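Rarkirico Thin Film Bags, Milky Clear
Item no. 2294

Rarkirico bags are thin, glossy bags for wrapping small boxes, cards and other light goods before they go on the shelf or in the mail. The film has a light white tint, so you can see that something is inside, but colors look paler through it. Please consider this if your customer must read a label through the bag.

The film is soft and takes wrinkles easily. For a boxed item, put the box in flat, press the air out with your hand and twist the open end — no tape is necessary for short storage. 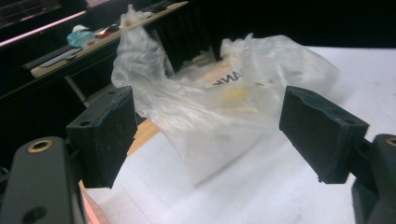

For a flatter pack, fold the open end under the box and close it with one of our paper stickers (item no. 2365, sold separately). We do not recommend the bags for goods with sharp corners, or for anything heavier than 2 pounds.

Sold in rolls. Orders from Wonamton normally leave our warehouse in Drekham within 8 working days. Opened rolls can not be returned.

Questions about sizes or larger quantities: please write to Declan Madigan, Younis Packing Supplies.

Page updated 23 July 2020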